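Search this notebook
Search
Advanced

May, dye bench, afternoon into evening

Madder again! Third bath this month and the first one I'd call a proper red. Riaan Oosthuizen brought back the Todthorpe root last week, whole, and I ground it by hand instead of using the powder left over from the Flurko order. Coarser grind, slower to give anything up, but the color is so much cleaner. Hardly any of that brown muddiness.

Setup: cotton swatches, scoured twice, tannin overnight, then alum. Root at 80 percent of fiber weight, tied in a muslin bag. Filled with tap water and added a pinch of chalk, which I forgot in the last bath (see the sad salmon strip taped in two pages back). Brought it up slowly on the small burner and held it under 70 C. Baptiste Baudry swears you can go hotter on cotton without losing the red. I'd like to believe him, but I want a side by side before I risk the good root.

Pulled a swatch every 30 minutes. The first was peach, pretty but nothing special. The second had jumped to a real brick color, and from there each one went deeper until they more or less leveled off. I left the last one in while the bath cooled and it's the best of the lot – warm, dense, even right up to the stitched edge.
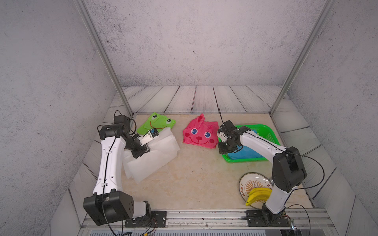
Mordanting is where I think the evenness came from. I used to crumple the swatches into the alum and hope, and then wonder why I had pale veins running through everything. Now each piece goes in open and gets turned, and it comes out so much better. White cloth left folded, like the piece under the gripper, takes alum along the outside of the fold first and you can see the line forever after. Fine if you want a resist pattern (and I do, some other day!) but useless for a shade card.

Iron next. I dipped half of one swatch for a few seconds in the weak iron water and it went to a gorgeous plum. Longer than that and it heads for brown. Must remember to keep a separate spoon for iron, and label it this time.

Yields, for Riaan: 200 g of root went in, and the bag still bleeds color when squeezed, so I've kept the bath for a second run. Expecting corals.

To do:
– hotter bath against today's, same root, same cotton
– light test, half of each swatch under card in the south window, check in 2 weeks
– ask Baptiste which tannin he used on the Fotis samples, they were far less yellow than mine
– try the Vương silk in the exhaust bath, small piece only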